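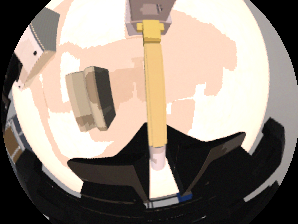 The Brelville Sayings: What We Found in Five Old Booklets
Religious Studies project report, spring term

Our group picked the Brelville Sayings, a set of short spiritual teachings copied out by hand and passed around among small prayer circles. Five booklets survive in the Sereck collection, and we got to read all of them in scans!

The booklets hold 79 sayings between them. Most are only a line or two long, and they switch between advice ("Keep a lamp for the stranger") and really strange riddles about light, wells and doors. Only 12 sayings appear in every booklet, which made us wonder if those came first and the rest grew up around them. The Rezende booklet is the odd one out. It calls the soul a guest, where the other four call it a gardener, and it leaves out the riddles about wells completely.

We typed up the Pudena booklet ourselves (1,550 words, and the handwriting is awful on the last pages) and compared it line by line with the others. Our best guess is that there were several writers, all using the same unnamed teacher as their speaker. The teacher is patient in one saying and quite rude in the next, and we loved that.

We ran out of time for the margin notes. Those deserve a project of their own, especially the ones next to the door riddles.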